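Girnero Institute of Applied Technology
Facilities Automation, Unit 4: Planning and Budgeting for Cleaning Equipment
Course handout, spring term (revised March)

Purpose of this unit

Units 1 through 3 dealt with how automated cleaning equipment works and where it is used. This unit deals with the decision to buy it. Students are expected to read the handout before the seminar and to bring a draft of Worksheet B.

4.1 Start with the task

A purchase request should begin with a written account of the task as it is done now. Requests that begin with a product brochure tend to be returned by finance offices, and with good reason. The account should state which surfaces are cleaned, how often, by whom, with what supplies, and to what standard. Where the standard is unwritten, it must be written down before any supplier is contacted.

Surface type deserves particular care. Floors are the easiest case, and most machines on the market are built for them. Countertops, sinks, shelves and door hardware are harder. They sit at different heights, they are often cluttered, and they are usually cleaned by hand. Wiping a counter calls for steady pressure and a cloth that is refolded or replaced as it becomes soiled. A person does these things without a second thought, but a buyer must list them one by one, and each becomes a line in the specification.

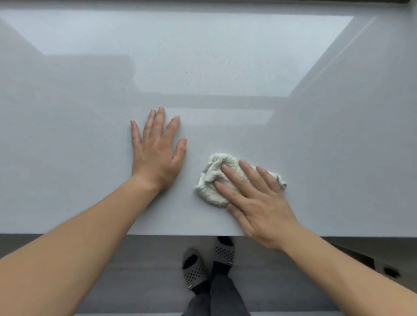
Should a site replace all of its hand cleaning at once?
Most sites should begin with one task in one area, keep the existing staff hours in place during the trial, and extend the program only after the results have been reviewed against the written standard.

4.2 The four cost headings

Worksheet B groups costs under 4 headings. All of them must be filled in, even where the entry is zero.

Purchase. The quoted price of the machine, delivery, and any attachments needed for the task described in 4.1. Attachments quoted separately must be listed separately.

Installation. Charging points, storage space, network access, and changes to the room. Older buildings may need electrical work, and this should be priced by the building's own contractor.

Operation. Cloths, pads, cleaning solution, power, software fees, and the staff time needed to set up, supervise and clean the machine itself. The last item is the one most often left out of student drafts.

Service and replacement. Service contract, spare parts, and the expected cost of retiring the unit at the end of its life.

4.3 Worked case: the Olliveo residence

The Olliveo residence is a student housing block with shared kitchens on each floor. Management asked whether a wiping unit could take over the evening counter cleaning. Two suppliers, Rostami and Kastden, were invited to quote. The Rostami quote was lower on purchase but did not include fresh cloth pads. The Kastden quote included pads at 851 dollars for the year, along with 2 service visits.

On first reading the Rostami offer appeared to be the better one. Once pads and service visits were added under the correct headings, the two totals were close, and the choice rested on setup time. Over 60 minutes of staff time per evening had been assumed for hand cleaning. Management's draft treated all of it as savings. The corrected version kept part of that time for clearing the counters, loading pads and checking corners by hand.

Students should note that glossy counters raised a separate question. Reflections from windows and ceiling lights can interfere with some optical sensors, so the residence asked both suppliers for a daytime and an evening demonstration on its own counters.

4.4 Before the seminar

Complete Worksheet B for a site known to you. Attach the written task account and mark any figure that is an estimate. Late worksheets will be accepted until 5 p.m. on the day before the seminar and will be discussed only if time allows.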